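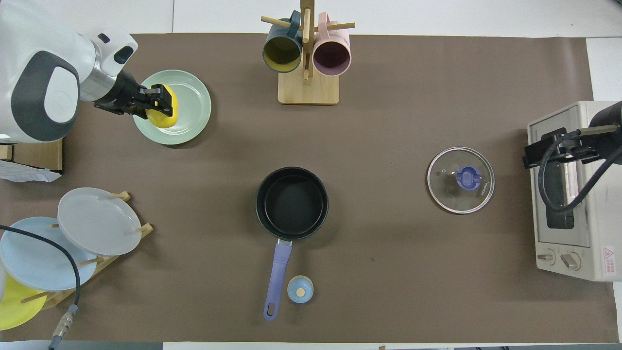
Teaching the lemon-to-plate task by remote: how many takes do you keep?

pilturetti_fan
Hello all! We've been working through a little kitchen set of tasks with the two-arm setup, driving everything by remote control, and I'm finally happy with how the lemon one feels (it only took me most of July). I have 145 takes saved and my plan is to get to 200 before training anything. My question is whether I should throw out the ones where I fumbled the grip and had to try again. They look so clumsy next to the good ones!

Umesh Kaushik
Keep the fumbles, please! I trained on a tidy set of 73 once, every one of them lovely, and the arm had no idea what to do after a bad grab — it just hovered there like it was waiting for me to come and help.

gullitz_bench
I'm going to disagree with Umesh a bit, warmly. A recovery is worth keeping, but a take where you wander about for ages before finding the lemon only teaches wandering. I toss those. Also, are you moving the pan and the lid between takes? If the saucepan always sits in the middle, you may be in for a surprise later.

pilturetti_fan
Oh dear, no, I've hardly moved the pan at all. Saturday is now spoken for.

Urszula Jabłońska
I'm with gullitz on the wandering, and I'd add one thing: if 2 people are driving, write down who did which take. My partner on the Prernitz project comes at a plate from much higher up than I do, and it was a good long while before we noticed the arm was copying both of us at once.

14 replies · 3 shares
We use cookies to keep you signed in. Accept | Settings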